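3.2 Cups in shared kitchens

We were delighted by how much the Luststead kitchens had to teach us about borrowing! Residents logged 217 loans in December, most of them cups.

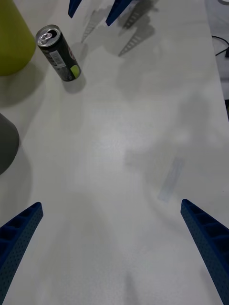 Why do people borrow cups so often?
Guests arrive in groups, and few households own enough.

Color helped people remember which cup to return, a lovely result that held in Gelach too.
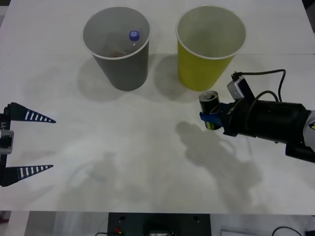
Figure 2. Gray and yellow cups, side by side.

Only 20 loans went unreturned.
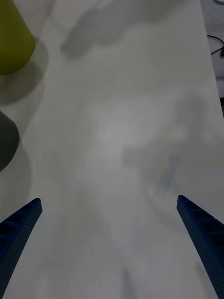 Isah Household Studies Group, Cekonberg
December 21, 2021

Next we compare these loans with those of plates and bowls.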